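Open day date: 17/10/2025

# Mirum hand-held gripper pair

The Mirum is a pair of hand-held grippers for recording two-handed tasks. The operator wears no gloves or suit. You hold one gripper in each hand, do the job, and the recording is used later to train a robot arm fitted with matching fingers. Bridwood sells the Mirum as a pair only, with or without the bench kit.

Most enquiries come from university labs and small automation shops. If you have not used hand-held grippers before, we suggest coming to an open day before you order. They take a bit of getting used to, and an hour at the table will tell you more than the spec sheet.

## What you get

- Left and right gripper, each with a hinged finger
- Marker cards for both sides, plus one spare set
- Two charging leads
- Carry case
- Printed setup guide (English and French)

The bench kit adds a table clamp, a calibration board and a box of practice items. Replacement finger pads are sold in bags of 4. Marker cards should be replaced once the corners get scuffed or the print starts to shine.

## At the open day

The open day is held in our ground floor workshop. Kornél Gál runs the demonstration table in the morning and Magdolna Bakos takes it over after lunch. There is a short talk at the start, then the rest of the day is hands-on. Visitors can try the grippers on any of the practice items, or bring something of their own as long as it fits on a table and isn't sharp.

The first tasks are simple ones: moving blocks, stacking cups, folding a tea towel. After that we move on to things that bend. Artificial flowers are a favourite of Kornél's. The stems give way under the fingers and the blossoms hide whatever is behind them, so you need to bring both grippers in evenly from the sides and keep the pressure light. Each gripper has its own marker pattern, so the software can tell left from right. 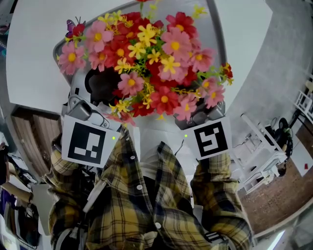

## Tips for first-time users

1. Roll your sleeves up or button the cuffs. Loose fabric can drift over a marker card.
2. Keep the cards tilted towards your face. They don't need to be flat.
3. Check the small green light beside each marker before you start.
4. Close the fingers slowly. New users nearly always squeeze too hard.
5. Put the item down fully before you let go, then wait a second.

Left-handed users can work with the standard pair. Ernő Halász in our service department can adjust the finger tension if one side feels stiff, and he will do this at the open day at no charge.

## Software

Recordings are saved through Hurix, our own capture program. A licence for one workstation is included. Hurix stores up to 3000 recordings in a single project – past that, start a new project and link the two. The May update fixed the fault that dropped the last second of long recordings, so please install it if you are on an older version.

Customers who want to use their own software can ask Ákos Balogh for the file format notes.

## Booking and orders

Places at the open day are free but must be booked. We had over 100 visitors at the last one and the tables filled up early. Groups from schools and colleges are welcome with one supervisor. Parking is behind the building, off the service lane.

A deposit of $200 holds a pair for you and comes off the final invoice. Pairs bought on the day can be taken home if we have stock. For prices, loan units or a quote that includes the bench kit, ask for Lajos Csonka in sales.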